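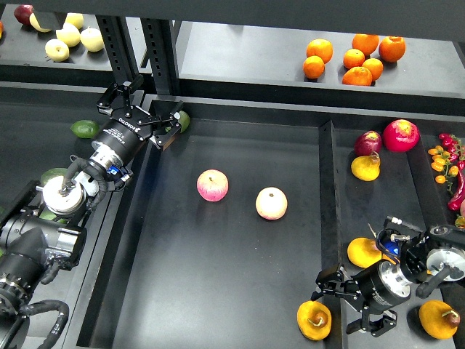

By Nomvula Ngubane
July

Tudor Mihăilă is already on his second coffee when I get to the Okstead night shelter, and it's not yet seven in the morning. He waves me through to the back office (more of a closet with a window) and moves a pile of bath towels so I can sit down.

"Sorry, towel day," he says. "Every day is towel day."

I've wanted to talk to Tudor since last winter, when the shelter on Voyle Street went from taking people in on freezing nights only to being open all year. He's run the place for nine years. Before that he drove a delivery route, and before that, for one long spring when he was 22, he slept in his car behind the Jelham bus station.

I ask if he minds me bringing that up. He doesn't, but he'd like me to keep it short.

"People want it to be the whole story," he tells me. "I had a car, I had a cousin who called me back. Some of the folks here have been calling cousins for years."

So we talk about beds instead. The shelter has 75 of them now, spread over two floors, and the upstairs ones go first since the radiators up there work better. Men and women used to be split by a curtain. Now there's a real wall and a separate staircase, and Tudor is so proud of that staircase that he makes me walk up it twice!

On the landing we run into Wim Boersma, who stayed here for most of last year and now comes back to cook breakfast. He has an apartment over in Neveck, one room and a hot plate. I ask what the first night there was like.

"Awful," he says, and laughs. "Too quiet. I put the radio on and slept on the floor next to it. Took me 12 nights to get in the bed."

I tell him I'd never have guessed that, and he shrugs and goes back to his eggs. Tudor says it's common. The shelter used to shake a person's hand, give them a bag of groceries and wish them luck. These days Doğukan Tuncer, the housing worker, goes around to see them every week for the first three months. Sometimes he helps with the electric bill. Sometimes they just watch a ball game.

"Doğukan is the best money we spend," Tudor says. "And he's the hardest thing to get money for. I can get you 200 blankets by lunchtime. Ask somebody to pay a guy's salary and the phone goes dead."

He doesn't sound bitter about it, more like a man describing traffic. I ask what he'd want if somebody did pick up the phone. A second Doğukan, he says right away. Then a dentist, even one afternoon a month, because so many people here are living with a toothache and you can't do a job interview like that. Then he thinks for a bit and adds a dryer.

The neighbors, I say. There was some shouting at the town meeting when the year-round plan came up. Is that over?

"Mostly. One lady still writes to me. I write back. She has nice handwriting."

By now it's almost eight and the downstairs hall is filling up with people folding sheets and hunting for shoes. A man stops at the office door to ask if his mail came. It did, and Tudor has it in his shirt pocket.

Contact the newsroom | © Okstead Community News | Back to top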